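Sorting the Laundry with Two Arms: How Our Club Sets Up the Fold Task

Hi again from the Birnbridge robotics club! A bunch of you asked how we get our two-arm folding station going for the Hollis challenge, so I'm finally typing it up. It's mostly fiddly stuff, and most of it has to do with laundry. 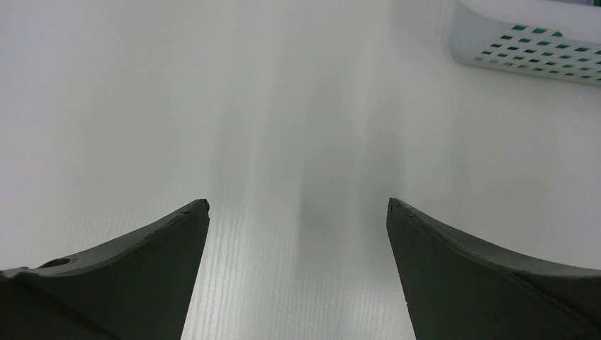
The basket from up close, and then the whole table with both arms.

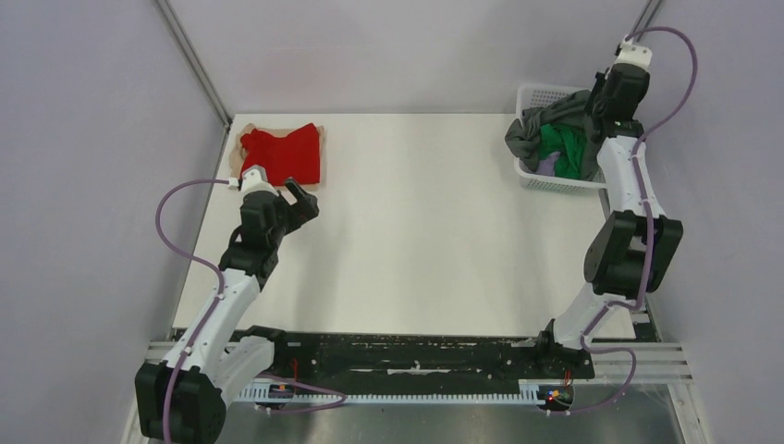

Page last changed: 31/03/2019

Start with the basket. Ours goes in the far right corner and the folded stack goes in the far left, which leaves the middle clear for spreading things out. We tried the basket nearer the front back in October and the right arm kept clipping the rim (so much plastic-on-plastic squeaking!).

Next, pick your clothes. Go for bright, plain colors that don't look anything like your table. Red and green are great. White socks on a white top were a disaster for us, don't do it.

Now the cables. Leave a good big loop at each wrist, bigger than you think, and then bring the rest back along the forearm. If the loop is tight, the wrist will tug on it as soon as it turns over and you'll be chasing a bad connector all afternoon.

Then open Skatier and set up your run:

Home both arms and open the grippers.
Set the step limit to 2000.
Load the Gorkivley pick routine on the right arm only.
Run it slow, with a hand near the stop button.

Once the right arm can lift one piece out and drop it in the middle, add the left arm. Get them going separately first, I mean it! We skipped that and spent 2 meetings untangling a sleeve.

For the fold itself, grab two corners, lift, drag toward you, lay it down. Towels first, shirts later. If a grab misses, wipe the fingertips and lower the pick height a tiny bit before you touch any code.

Next page is about stacking, which we're still pretty bad at.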